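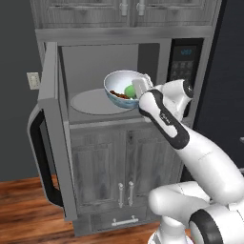 My mother sold her flat in Memdale in April and I got the kitchen. By which I mean I got every object that had ever been in it, in boxes, labelled in her handwriting with words like "VARIOUS" and "MORE VARIOUS". I have been unpacking them since, and my own cupboards have given up. Mum's view is that a household needs two of everything in case of guests, and eight bowls per person in case of worse guests. Most of them are plain, but I do have a weakness for pale blue on the outside, the mottled sort, with a shiny white inside that makes a piece of green fruit look like it costs more than it did.

The trouble is that I already owned bowls. I moved in with Gilang nine years ago and he came with his, and neither of us has ever won the argument about whose are nicer. (Mine.)

So we held a cull. The rules were simple: hold the thing up, and if neither of us can name a meal it was used for, out it goes. Gilang named meals with suspicious speed. He claimed to remember a fish curry from before we met. I kept a gravy boat with no handle on the grounds that it had been at every Christmas of my life, although it spent most of them holding pens.

We got rid of 13 things. The fondue set went to Kamarul downstairs, who looked at it the way you'd look at a summons. The egg slicer stayed, because I had forgotten how satisfying they are, and we ate four boiled eggs that evening to prove a point.

Mum rang at nine to ask whether I'd found the good colander. There are three colanders. I described them all and she said no, none of those — the good one.

I have two boxes left. One says "VARIOUS (KITCHEN)", and I'm fairly sure the other one has lamps in it.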